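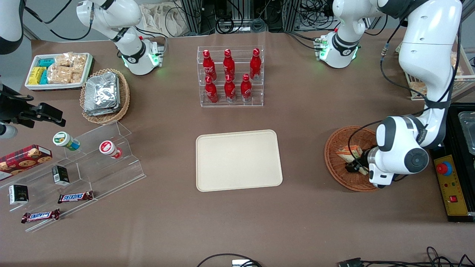

Re: [mamside-list] Anyone been to the Solero lately?
7 Dec 2019

Hi all,

Somebody wrote:

> Has anybody heard a quiet group at the Solero since they
> moved the stage? I'm thinking of bringing my mother to the
> Kollel Quartet and she can't stand it when the bar drowns
> out the bass. Also, are the 2 sets the same or different?

I was there in June for the Naidoo Trio (piano, bass, drums, no amps except a little one for the bass) and I loved it! The stage is against the long wall now, so you're never very far from the players, and from my stool I could hear the brushes just fine. The bar does get noisy near the door, so I'd steer your mother to the piano side if you can get there early.

The sets were totally different the night I went. First one was mostly standards, then after the break they played one long piece of their own that went on for 30 minutes, and I would happily have sat through 30 more. No idea if Kollel does it that way, but their last record was all originals, so I'd stay for both.

Parking: the lot behind the pharmacy fills up fast, but the 189 bus stops across the street (check the last one home, I missed it and had to get a cab).

If you go, please post the set list!

Cheers from the other side of Mamside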